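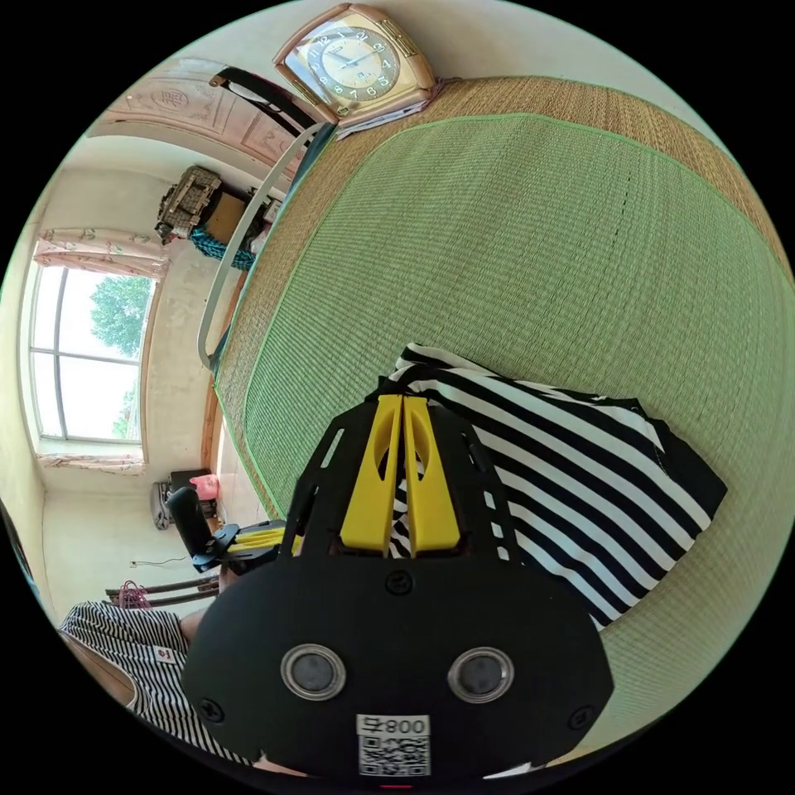

A hand-held gripper with yellow fingers on a striped garment during a cloth-handling recording in a bedroom.

Gedden method

The Gedden method is a procedure for teaching robots to handle clothes and other soft objects by means of recordings made with a hand-held gripper. A person holds the gripper and does the task with it, while a camera on the tool records the work. No robot is needed at this stage. The method was described by Onyekachi Bassey and Jummai Wike, and it takes its name from the workshop where the first tools were assembled.

Background

Earlier work on cloth handling used mostly remote control of a robot arm. This gives exact data about the joints, but it is slow, and the arm must stay in a laboratory. Bassey had used such a system, called Riedl, and reported that its operators spent more time on correcting the arm than on folding. The hand-held tool was proposed so that recordings could be made in ordinary homes, with the furniture, light and bedding which are already there.

Procedure

The operator places a garment on a bed, a table or another flat surface and leaves it bunched. The recording starts before the fingers touch the cloth and stops when they have let it go. In the original instructions each garment is used for five recordings and is dropped again from a small height between them. The operator is asked to move at a normal speed and not to smooth the cloth with the free hand.

Afterwards the path of the gripper is calculated from the video. Recordings in which the path is lost for longer than two seconds are removed – this happens most often when the camera comes very close to plain fabric. Cloth with stripes or checks is easier to follow, but a collection made only from patterned clothes gave poor results with white towels.

Results

The first collection, Zulus, contained 3,000 recordings, of which 1,462 were kept after checking. A control model trained on them was tested on the Ullance arm, which had the same type of fingers. It picked up shirts by the edge more reliably than the model trained on the Riedl data. For trousers there was no clear difference.

Limitations

The tool does not measure force, so the model cannot learn how hard a person pulls. Wike has also noted that people turn the wrist in ways an arm cannot always repeat – such recordings had to be left out of the later training. A second version of the instructions, prepared in September, limits the turning of the wrist and adds bed sheets to the list of objects.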